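Two-arm pour task, block keeps landing outside the bowl

velimura_ben
17 Apr 2022

Our class project is a two-arm setup. The right arm picks up a plastic cup with a block in it, brings it over the bowl and tips it. The left arm is supposed to hold the bowl steady. We trained on 100 demos and the pickup works most of the time. The tipping does not. The block hits the rim or misses the bowl.
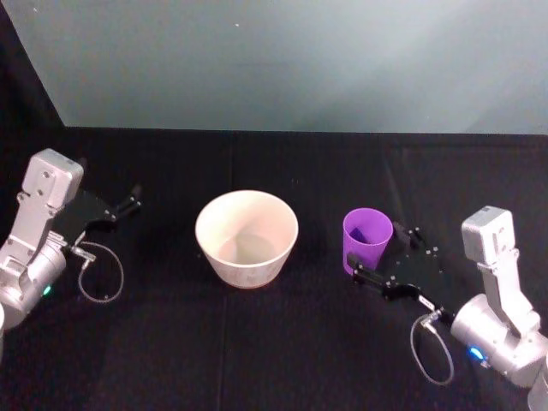 Both arms go back to the same start pose between runs, and we put the bowl and cup down by hand. Demo day is in June. Should we record more demos or change something first?

mokoena_lab2
100 is thin for two arms. We had 331 last year for a task that was easier than yours. Record more, and move the cup around between them.

zulia_k
I disagree. If the pickup works and the tip doesn't, more of the same demos won't fix it. Watch the last part of your recordings. I would bet half your drivers tip early and half tip late.

mokoena_lab2
Maybe, but more data still averages that out.

zulia_k
It averages to a tip in the middle, over the rim. That is the problem he has.

Afonso Marinho
I help with the Zolloretti club. Check the cables at the grippers before you record anything. Ours had enough slack to catch on the table cloth when the wrist rolled, and it pulled the cup a little to one side every time. We clipped them along the arm - took an evening.

velimura_ben
Went through the recordings. Zulia is right about the timing, there were 2 of us driving and we tip at different heights. I'll clip the cables too. Is it worth keeping the old demos?

zulia_k
Keep one driver's and drop the other's. Then have that person record the new ones.

mokoena_lab2
I'd keep all of them. One driver looks good in your room and falls over when someone else sets the table.

velimura_ben
I can train both ways and compare. Will post the numbers after the next lab session.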